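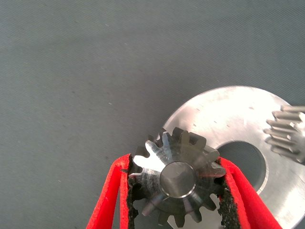 The second Geno arm moved from fetching plastic blocks to handling gear parts in April, and most of the work since then has gone into the fingers. The arm itself is unchanged: same base, same wrist, same camera position. The parts we picked for the trials are awkward on purpose. The small spur gear has a dark, slightly oily-looking finish, short blocky teeth and a raised boss in the center, so a finger closing on it meets tooth tips with gaps between them instead of a flat face. The red padded fingers carry a strip of black gritty material on the inner side, and that strip is what bears on the teeth. The large silver disc with the hole in it stays on the mat during picks, as it is the brightest thing the camera has to deal with and we want the detection to cope with it.

Finger construction

Each finger is a flexible loop clamped at the base, with padding over it. When the tip meets resistance the loop gives a little and the inner side settles against the part. Earlier fingers were rigid printed jaws with a V notch. They held round stock well and gears badly. If a tooth tip landed in the bottom of the V, the gear sat correctly; if a gap landed there, it sat low and turned a few degrees as the jaws closed. The downstream step needs to know where the teeth are, so a few degrees is too much.

The grip strip is 80 grit, cut with a knife and a steel rule and held on with contact cement. Finer grit was tried first and loaded up with oil quickly. Double-sided tape was tried in place of cement and crept under side load, which let the strip shift toward the fingertip over an evening of cycling. Cement has not crept so far. The strips are treated as consumables. Cut them in pairs from the same sheet and replace both together, or the gear will drift toward the newer side.

Closing force

Cayetano Vidal rewrote the closing routine. The old version drove the servo to a fixed position for each part, which worked until the pads took a set and the position was no longer right. The new version closes at a constant slow speed, watches motor current, and stops when the current has stayed over a threshold for a short window. It then backs off slightly and holds. The window matters more than the threshold. With no window, the first contact of one tooth tip against the grit was enough to trip the stop, and the gear was held on one side only.

The threshold is stored per part in the Cifuentes config file, under the part name. Please do not edit the default entry. It is shared with the first arm, which still has rigid jaws and will crack a printed part if the value goes up.

Test run

Valeriano Gallardo set up an unattended cycle: pick the gear by its teeth, lift, rotate the wrist a quarter turn, lower, release, retract, repeat. The run stopped itself after 451 cycles on a missed pick. The gear had walked across the mat until one finger came down on top of it. No tooth marks were found in the padding. The grit strips were worn smooth in two bands where the tooth tips bear, and one strip had begun to lift at the lower corner.

The walking is a release problem. One finger lets go slightly before the other, the late finger pushes, and the offset adds up in the same direction every cycle. Two changes are being tried. The first is a slower opening for the initial part of travel. The second is a re-detect before every pick in place of the stored position, which costs up to 2 seconds per cycle on the current computer. The slower opening is nearly free, so it will be tested alone before the two are combined.

Camera and lighting

Polished metal remains the main source of bad detections. The boss on the dark gear shows up as a bright ring, and the detector was using that ring as the center of the part. This is fine when the gear lies flat and wrong when it is tilted, as the ring shifts with the light. The Prelum script now fits a circle to the tooth tips and uses the ring only as a check. If the two centers disagree by more than a set distance, the pick is skipped and logged.

The blue-gray mat stays. A white one washed out the edges of the silver parts, and a black one hid the dark gear. It does collect lint, which the detector ignores, and metal dust, which it does not always ignore. Brush it before a run - do not use the air line, as that puts the dust into the wrist bearing.

The overhead lamp should be left at its marked height. Someone lowered it for soldering last month and an evening was spent looking for a software fault.

Next steps

The target is placing the gear on a vertical pin with the teeth meshed to a neighbor that is already in place. Picking is now good enough to start on this. The plan is to lower until contact, rotate the wrist slowly in both directions while applying light downward force, and watch for the drop in current that means the teeth have engaged. The pin fixture is drawn but not cut. It needs a reamed hole, so it is waiting for the reamer to come back from the Witirach bench.

The open question is how much the fingers give in rotation. A flexible finger that forgives a bad pick will also wind up before the gear turns, and the wrist angle will no longer match the gear angle. Cayetano expects this to be small with the present pads. Valeriano would like it measured before anything is written that depends on it, and has started on a pointer and scale that bolt to the base plate.

Finger drawings, the cutting template for the strips and the current log from the long run are in the shared folder under Geno, arm 2. The printed parts list there is out of date; use the drawings. If you take grit sheet from the drawer, write it on the supply list so there is enough for the next pair.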